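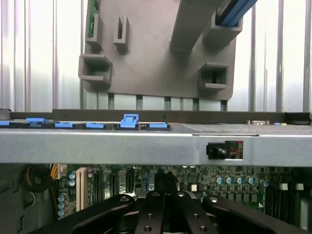 Pimedport has released the second version of Rister, its disassembly kit for shops that strip used desktop computers for parts and scrap. The kit consists of a two-finger gripper, a wrist camera, a mounting plate and a software license, and is sold for use on an arm the customer already owns. Old tower cases are a hard job for this class of equipment: a gray molded bracket hangs over a metal shelf lined with blue plastic tabs, the motherboard sits below with its expansion slots, and the black fingers have to work between them without catching a cable. The first version of Rister was limited to flat boards on an open bench. The new one is offered for work inside the case.

The main change is in the fingers. They are narrower than before and are rated by the maker for a side load of 9 newtons at the tip. That is enough for memory clips, card latches and most loose connectors. It is not enough for seized screws, and the kit has no driver bit. Shops will still need a separate station, manual or powered, to take out fasteners first.

The camera is fixed at the wrist and looks past the fingers toward the work. The supplied software uses this view to propose a grasp point, which an operator can accept, move or reject. Bare sheet metal remains a weak spot. The release notes advise diffuse lighting, as a bright reflection can hide an edge or a thin wire. Dark cables against dark case walls are listed as a second known limit.

Cortés, the reseller for our region, ran the kit at its Sturkevbridge shop through January on mixed office towers. Of 218 memory modules attempted, 210 came out with no damage to the module or the slot. The rest were stopped by the operator or failed on a clip that did not open fully. Cable removal was slower, and Cortés has not published a count for it. Average time per case, with screws already out, was about 335 seconds, including operator confirmations.

Setup requires a flat mounting face on the arm, a 24-volt supply and one free network port. Calibration uses a printed target and must be repeated after any change of fingers. Replacement fingers are sold in pairs. Owners of the first version can buy the new fingers and software separately, but the old camera bracket does not fit and has to be exchanged.

Orders go through Cortés. Demonstrations at Sturkevbridge are by appointment, and visitors may bring their own cases for testing.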